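제목: Re: [동네빵모임] 크라프트 봉투가 빵 껍질을 살린다는 이야기
보낸이: 문가람
날짜: 2025년 10월 14일

다들 봉투 얘기에 너무 쉽게 넘어가시는 것 같아서 한마디 적습니다.

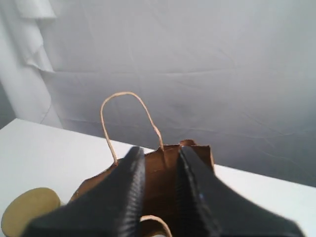 저는 Roxana Rusu 님이 올려 주신 결론을 아직 못 믿겠습니다. 일단 원문부터 다시 붙입니다.

> Roxana Rusu 님이 쓰신 글:
> Kerkwood 종이봉투로 바꾼 뒤로 사워도우 껍질이 이틀째 저녁까지 바삭합니다. 예전에 쓰던 Jadska 비닐 안감 봉투는 반나절이면 눅눅해졌고요.
> 입구만 잘 접어 두면 속살도 마르지 않습니다. 200장 묶음으로 공동구매하면 어떨까요? 관심 있는 분은 답장 주세요.

비닐에 넣으면 껍질이 눅눅해진다는 건 저도 압니다. 속에서 나온 수분이 갈 데가 없으니까요. 그런데 종이에 넣고 이틀이 지나도 속살이 멀쩡하다는 대목에서 걸립니다. 수분이 빠져나가니까 껍질이 바삭한 건데, 그 수분이 어디서 나왔겠습니까. 제가 지난 2월에 같은 반죽을 둘로 나눠 구워서 하나는 종이봉투, 하나는 면포에 싸 뒀는데, 다음 날 저녁에는 둘 다 자른 면이 딱딱했습니다. 차이가 있었다면 제 혀로는 못 잡을 정도였어요.

입구를 어떻게 접느냐도 그렇습니다. 두 번 접으면 된다, 집게로 집어야 한다, 말이 다 다른데 비교해 본 분이 계신가요? 난방을 켠 집인지, 빵을 통째로 넣었는지 썰어서 넣었는지도 안 적혀 있습니다. 저는 그쪽이 봉투 상표보다 훨씬 크게 작용한다고 봅니다.

가격도 짚고 가죠. Nistor에서 파는 무지 봉투가 장당 200원인데 Kerkwood는 576원이랍니다. 같은 크라프트지에 로고 하나 찍힌 값치고는 과하지 않나요. 코팅이 다르다는 설명도 읽어 봤지만 무슨 코팅인지는 끝내 안 나오더군요.

공동구매를 말릴 생각은 없습니다. 다만 주문 전에 두세 분이 같은 날 구운 빵으로 두 봉투를 나란히 써 보고 결과를 올려 주시면 좋겠습니다. 그때까지 저는 빠지겠습니다. 남은 빵은 썰어서 얼리는 게 아직은 제일 낫더라고요.

문가람 드림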